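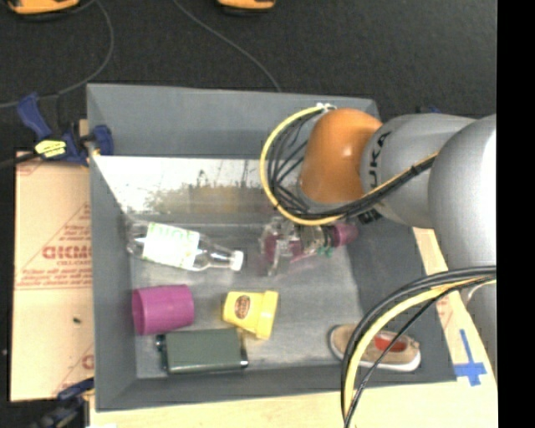 Open Day at the Humico Mushroom Farm, 25/07/2019

I drove 22 miles for this one and would happily do it again! Marloes Martens walked ten of us through the drying rooms, where the reishi is sliced while it's still soft, and she let us taste the tea (bitter, as you'd expect — I had two cups anyway, with honey). She simmers hers for hours and keeps the slices for a second pot. I came home with a bag of dried lion's mane and a turkey tail blend, and the next open day is in May.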